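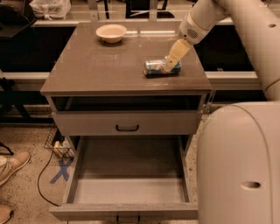

Trinidad Tolentino wants to know whether we can quit collecting demonstrations yet, and I'd love to say yes, but not quite! So that's where I'll start this update on the Zarkstead grant.

We closed out May with 2823 usable demos, up from 2000 at the last report. The extra ones went mostly into cabinet tasks: drawers, bowls, cans lying on their side. Cans are a pain (they roll, they dent, the policy loves to squeeze in the wrong spot), so 296 of the new demos are cans and nothing else.

What we tried this time was training on the short recovery clips along with the full runs. You take the piece where the arm missed and the operator fixed it, and you weight it higher. The policy we call Flallen now goes back for a second try on its own pretty often, and the old one would just sit there. I was grinning all afternoon. Drawers are still uneven, and it sometimes forgets to close one it opened.

Next up is the comparison against Kalmont, same tasks and same starting positions. I'd like to get to 3609 demos before we freeze the set. Spending is on plan, except the gripper pads, which we're going through faster than I budgeted.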